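Mug Wednesday is back on Pollmont Street

By Jamshid Arabzadeh

I walked past Bamo this week and the sign was up again, so I can tell you it's official — the mug swap returns in August, on a Wednesday, doors at 10 a.m. If you missed the last one, you bring a mug you're tired of and go home with one somebody else is tired of. I have done this three times and my cupboard is no emptier.

The rules haven't changed much. Mugs only (sorry, the gravy boat people), no chips on the rim, and one ticket for each mug you hand in. Tickets are good until closing. They go out on trays again, a few mugs to a tray, and I have to say I love the flowery tablecloth with that loud orange! 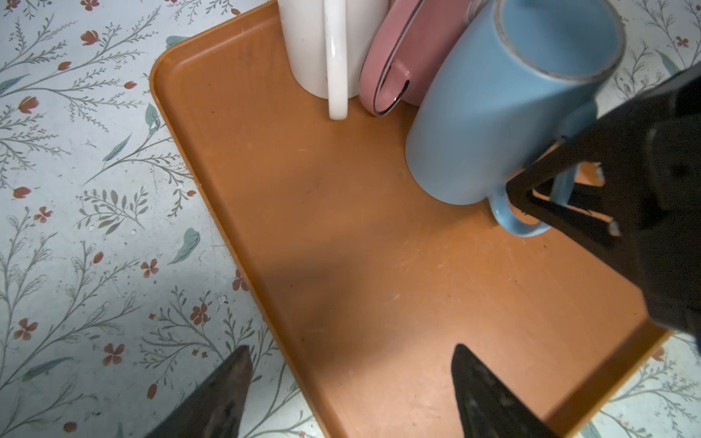
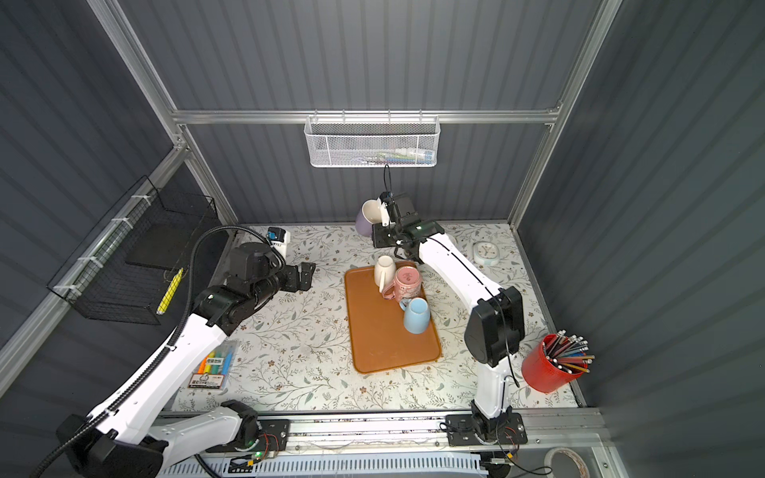
White, pink and light blue mugs on an orange tray.

I've got my eye on the light blue one, so please keep your hands off it. The pink is nice too, if you drink your coffee small and strong like my sister does.

Last year 150 mugs changed hands, and the organizers want more this time. There's room for 30 people at once, so expect to wait a bit on the sidewalk if you come at lunch. Ostrowski bakery next door will sell coffee and poppy seed rolls from its side window, cash preferred.

Anything left at the end goes to the kitchen at the Vorkiseck center, which still needs 100 mugs for its breakfast room. You can drop yours off early at the Bamo counter any day before 5 p.m., wrapped in newspaper please.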